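Archive > Home Kitchens list > Equipment and surfaces > Gas cooktops

Re: Cooking white vegetables in a dark pan, and where to keep the small bowls
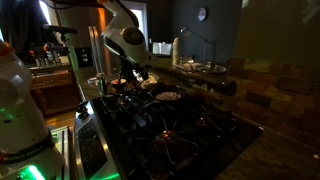

Quoted message

Kenza El-Sayed wrote:

> Hello all,
>
> We moved into the Lerkano place in July and I am still learning the stove. It is a gas cooktop with a black glossy top and cast-iron grates. I came from an electric coil range, so most of my habits are wrong for it.
>
> Two questions.
>
> First, cauliflower. I cut it small and put it in a dark frying pan on the back burner with a little oil. It goes pale and soft and never browns. Mushrooms do the same thing. If I turn the flame up, the edges burn and the middle is still wet. I have tried a lid and no lid. The pan is a Staria, 12 inches, and it has been fine for eggs.
>
> Second, counter space. I have granite on the right of the cooktop and nothing useful on the left. I end up setting bowls and jars on the cooktop itself, next to the pan, and then I am reaching over them. Does anyone keep things up there while cooking? My mother did it all her life and never broke anything, but her stove was bigger.
>
> Also, does anyone know what gets cooked oil off cast-iron grates without a day of soaking?
>
> Kenza

Reply

Kenza,

I will take these in order. I have cooked on the same general kind of top for seven years, so this is what works for me and you may find different.

On the cauliflower, I think you have too much in the pan. A 12-inch pan sounds large but the flat part at the bottom is smaller than that, and once the pieces are in a pile the ones on top are just steaming. Mushrooms are worse because they let go of so much water. Do it in two batches. It feels slow but it comes out even, because each batch goes faster.

My order is:

1. Pan on medium, dry, for 2 minutes.
2. Oil in. Tilt it so the whole bottom is covered.
3. Half the cauliflower, one layer, cut sides down where there is a cut side.
4. Leave it alone for 5 minutes. No stirring, no lid.
5. Turn the pieces, salt, and give it a few more minutes.
6. Tip it into a bowl and do the second half.

For mushrooms I skip the oil until the water has cooked off. Salt goes in last.

You said back burner. On a lot of gas tops the back ones are smaller, so check which is your strongest. On mine it is front right. I use the back for rice and for anything that only needs to stay warm. If your large burner is at the front, move the pan forward and see if the browning improves before you change anything else.

Also look at the pan on the grate. My grates had one foot that was missing its rubber pad, and the pan leaned enough that the oil ran to one side. I had blamed the pan for months. I bought a set of pads from Somboon, the parts counter on the Rornham road, and it sits level now.

On the color question, which you did not ask but other people here have – in a dark pan it is hard to judge when white vegetables are done. Everything looks pale against black. I lift one piece out and look at it on a plate. Going by smell works too, once you have done it a few times.

On the small bowls. I do keep things on the cooktop, at the back left, but only when that burner is off and has been off. Usually it is a little bowl of chili paste or chopped pepper and one small glass jar. I would not leave glass next to a lit burner. It may be fine many times and then one day it is not. A paper towel is the thing I am strict about. It goes on the counter, on the far side from the flame, every time. My sister had one catch when it was a hand's width from the grate and it was over in a second, but it marked the wall.

What changed things most for me was a round metal tray. Small dishes go on the tray, tray goes on the counter to the right, toward the backsplash. Garlic, salt, ginger, whatever the recipe calls for in small amounts. When I am done I carry the whole tray to the sink in one trip. Any tray with a lip will do. Mine was a cake stand before the foot came off. Push it back far enough that your elbow clears it when you lift the pan, and keep the front of the granite open for the plate or the bowl you will tip into.

If you are left-handed this is all backward and I am sorry. You could try a narrow shelf or a rolling cart on the left side, but measure it against your oven door first. I had a cart that blocked the door from opening the whole way and I ended up giving it away.

For the granite, wipe oil the same night. Speckled brown hides it very well and you find it in the morning with your sleeve. Dish soap and warm water is enough. I do not use vinegar on it. If your backsplash is stone tile it may want sealing as well, particularly behind the burners where the spatter lands. Put a drop of water on a tile and watch it. If the spot goes dark, the tile is drinking, and it will drink oil too.

Grates: I put them in the sink with hot water and dish soap for as long as it takes me to eat. Then a stiff nylon brush. For the baked-on parts I make a paste with baking soda and water, leave it on for 64 minutes (that is the length of the radio program I listen to, there is no science in it), and scrub again. Dry them with a towel right away and set them back over the burners. No steel wool on the enamel.

The black top under the grates shows every streak. A damp cloth first, then a dry one. Take the knobs off now and then and wash them – mine pull straight off, but look in your manual before you pull. Grease gets behind them and after a while they turn stiff.

I still have not found a good way to clean the narrow gap between the cooktop and the granite. A folded index card gets the crumbs out but not the oil. If someone on the list has an answer for that I would like to hear it.

Let us know how the two batches go, and which burner you ended up on.

Chaiwat Yensuk

Last updated: July

This archive uses cookies to remember your reading settings. By continuing to browse you accept their use.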